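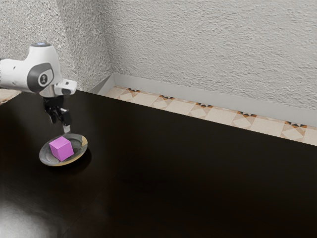 White arm over a dark, glossy table

May 6, 2022
Share Print Mail
Household tips by Ga-eun Ahn

How to wash football kit and clean boots at home

My two sons play for the youth side of Stevemau, and in January the pitch is more mud than grass. After every match I have the same heap of clothes at my door. These are the ways I have found good.

1. Let the mud dry first
Do not rub wet mud, it only goes deeper in the cloth. Hang the shirt and shorts over a chair until the mud is hard, then shake them outside and use a soft brush.

2. Grass stains on white shorts
Mix one spoon of white vinegar with two spoons of water and put it on the stain for 10 minutes. Rinse with cold water. I also tried the Clerik stain soap, and it was good for the knees but did little for the collar.

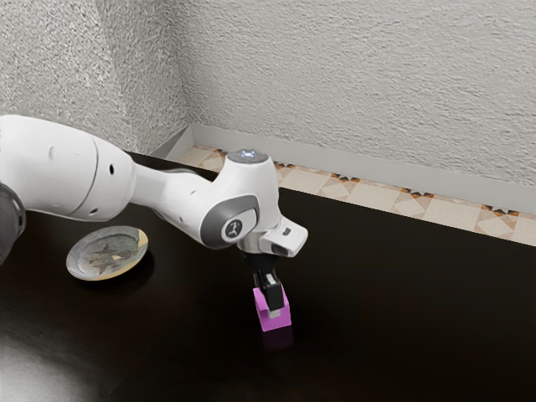 3. Shirts with printed numbers
Turn the shirt inside out and close all zips in the same load. Wash at 30 degrees, without softener. The iron must never touch the number. My older son has number 8, and it lost one corner last year when I was in a hurry.

4. Boots
Knock the soles together outside and take out the laces and the insoles. Clean between the studs with an old toothbrush. Fill the boots with newspaper and change the paper after two hours.

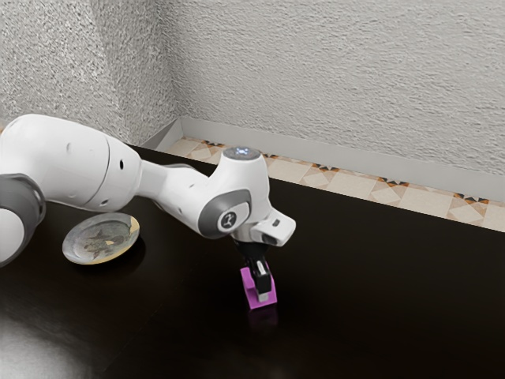
Do not put them on the radiator, even if there is training the next morning. The glue becomes weak and the sole opens at the toe. Mrs Lim from our team lost a new pair like this.

5. Shin pads and gloves
Wash the shin pads by hand in warm water with a little dish soap. For goalkeeper gloves use only clean water and press them softly, do not twist.
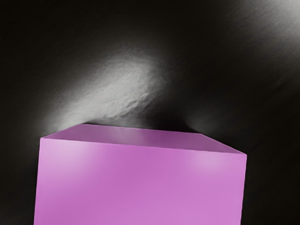

Keep them a little damp inside the bag if the maker says so, because some palms crack when they are fully dry. For the smell in the bag itself, I leave baking soda in an open sock overnight and shake out the bag in the morning.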